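Prarkwood tracker, ticket 2040
Component: grasp ranking
Status: open, again

Wednesday. Reran the occlusion ablation with the Simamex weights. 35 trials, 18 picks on the can, the remainder spent courting the cups. The paper draft says the method is "robust to distractors." The draft is optimistic.

Tried so far: recalibrated, swapped the depth filter, reverted the depth filter. Turning off the color prior fixed 2 failures and lost us the baseline. 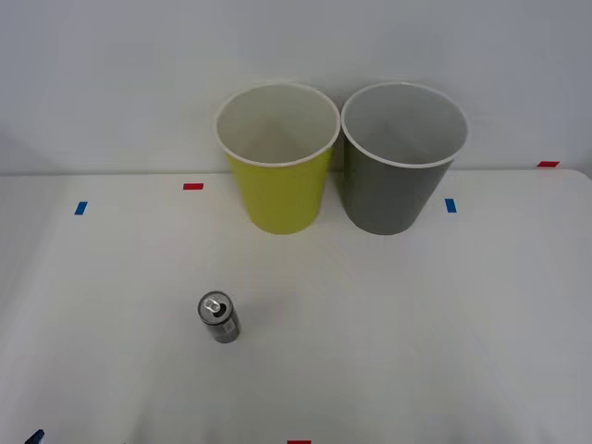 Fixed camera, layout with can in front, yellow-green and gray cups behind.

Next: retrain without the Civberg set.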